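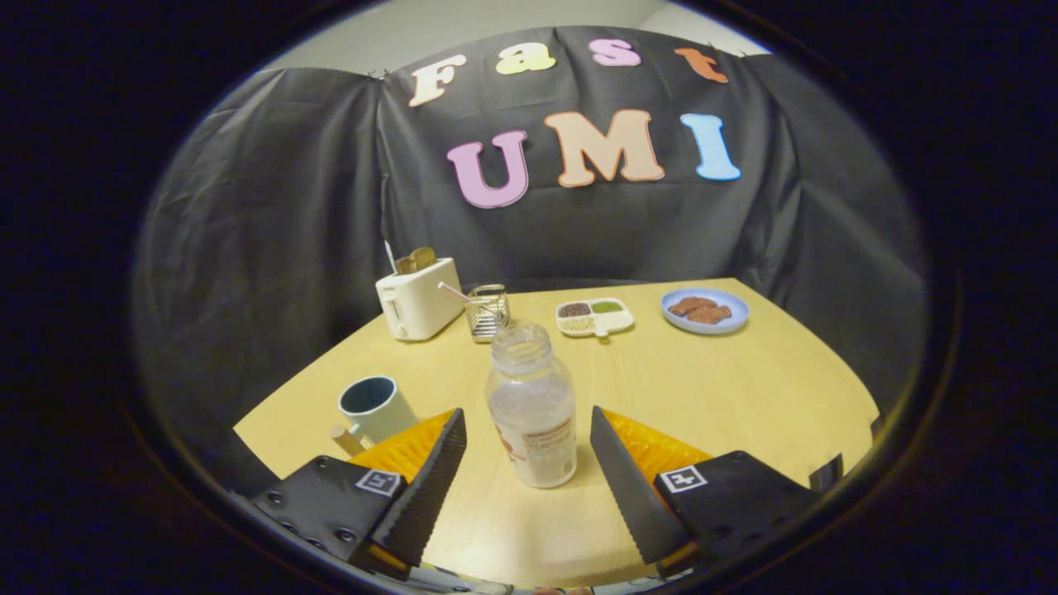
Descaling an Electric Kettle

Altholm Residence Services asks residents to descale shared kettles once a month. Areas with hard water may need more frequent treatment.

You will need:
White vinegar
Tap water
A soft cloth
A clean glass jar for measuring

1. Unplug the kettle and allow it to cool completely. Empty any remaining water.

2. Mix equal parts vinegar and water. A kettle holding 1,000 ml or more should be filled to the halfway line. 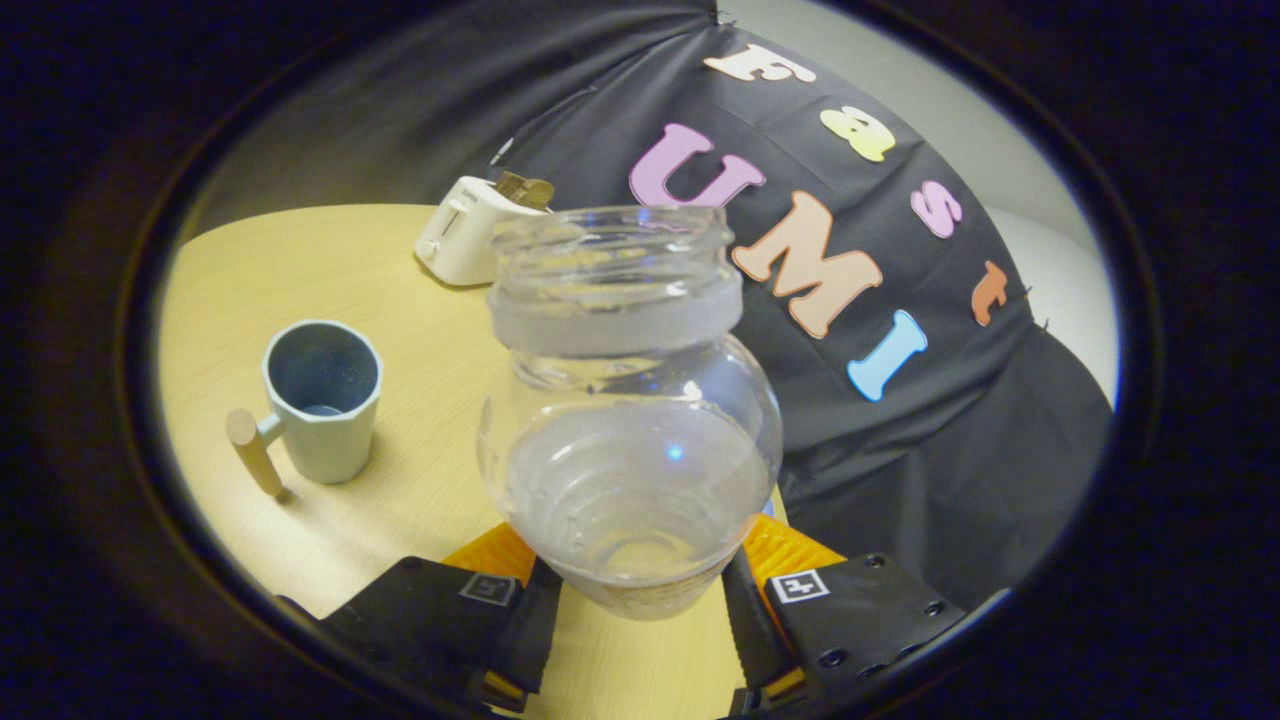
Lâm Vi writes that citric acid leaves less odor in the kitchen, and that two tablespoons in a full kettle have worked well on her floor. Residents may use either method – the two should not be combined.

3. Bring the solution to a boil, switch the kettle off at the wall, and leave it to stand for 15 minutes. Heavy deposits may need around 12 minutes more.

4. Pour the solution away and wipe the interior with the cloth. Do not use steel wool or scouring powder.

5. Fill with fresh water, boil, and discard. Repeat until no smell remains.

The spout filter on Tato kettles lifts out and may be rinsed under the tap. Zondo models have a fixed filter, and only the inside should be wiped.

Record the month on the sheet inside the cupboard door. Kettles that still show scale should be reported to the front desk.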